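When I moved to Lenby in December, I had two suitcases, one sewing box and a very wrong idea of how long it takes to repair a coat. The coat was my grandfather's. It is heavy gray wool, and the lining had opened under both arms and along the back. In my country I would bring it to a tailor and forget about it. But the tailor in Lenby wanted 200 for the lining, and the coat itself, if I sold it, would not bring half of this. So I decided to learn.

I had learned a little in school, of course. We made an apron and a bag for slippers, and my apron had one pocket that no hand could enter. After that I did not touch a needle for 19 years, except for buttons.

The first thing I discovered is that a lining is not sewn like a bag for slippers. You must hide the thread. The stitch is called a ladder stitch, and it goes from one folded side to the other in small steps, and when you pull, the two sides close and the thread disappears between them. When it works, it is a great pleasure. When it does not work, you have a row of small wrinkles, like the mouth of an old man who is drinking soup.

My first evening went to wrinkles. I pulled too strong, and I took steps that were too long. At eleven at night I cut everything out and went to bed angry.
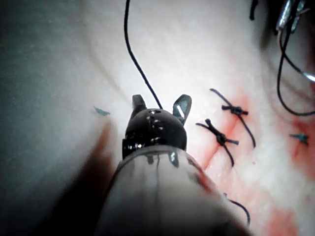 Ivana Bravo wrote to me, after I complained about this in my last post, that I should stop pulling after every stitch. She makes five or six steps with the thread quite relaxed, and only then she draws it, slowly, holding the fabric flat with the other hand. She also told me to use a shorter thread, no longer than from my fingers to my elbow, and to wax it. I did not have wax for thread, so I used a candle, and she answered that a candle is fine but I must iron the thread between two papers after, or it leaves crumbs on dark cloth. It does leave crumbs. I had already found them.

With her advice the left arm took me one evening, and the right arm took less. I don't say it is beautiful. If you turn the coat inside out and stand near a window, you can see where I changed my mind about the direction. But the arm goes in and the hand comes out at the end of the sleeve, and before it was stopping somewhere near the pocket.

The back was more difficult, because there the lining was not only open, it was thin. The old silk (I think it is silk, my mother says no) was breaking beside the seam, so each new stitch made a new small hole. I put a strip of cotton behind it, cut from a pillowcase, and sewed through both. For this part a straight needle made me crazy. The coat is thick and does not want to fold, and you must come in and go out from the same side. In the shop on Acuña Street they sell curved needles for upholstery, in a packet of 3, and the smallest one was exactly what I needed.

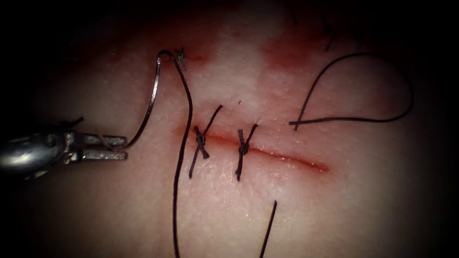
The thread was also a question. I began with polyester, which is strong, and I thought strong is good. But if the thread is stronger than an old fabric, it is the fabric that gives up first. I changed to fine cotton in a color the shop calls "ash". It is a little too blue. By electric light I don't notice it, and in the day I wear the coat closed.

I worked on the back for over a week, always after dinner, with the radio. The cat from downstairs came to sit on the sleeves. My shoulders hurt in the beginning, until I put the coat on the table and not on my knees - a simple thing, but I needed four evenings to think of it.

Now only the hem is left, and one inside pocket, where I found a tram ticket with the number 306 on it and nothing else that I could read. I put it back before I closed the lining near it. My mother asked me by telephone if I was not curious where he was going with this ticket. I was, but the ink is gone and she does not remember any tram in that town.

For the hem I am still looking for a ribbon, black or dark gray, not shiny, as wide as my thumb. The shop has only satin until next month. If somebody has a piece at home and does not need it, please write to me, I can pay the post or exchange it for jam.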